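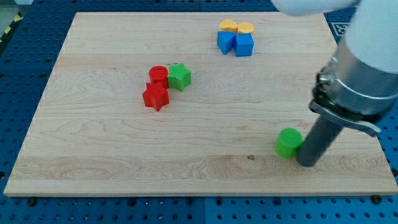
Arm cell on wood work board, gray finger beside the green cylinder.

Virnby tabletop kit, trial unit at Zarkstead
Checked August 9, 2024

Board lies flat: OK
Bolt heads at front edge: OK. Retorque after 100 hours.
Finger clamp: OK. Slight play at first, tightened one bolt.
Hazard tape: OK
Printed marker: OK, wipe before calibration.
Stop button: pass, 5 presses out of 5.
Cable strain relief: FAIL. Ask Virnby for the longer clip.
Manual: service page missing.

Next check due in December.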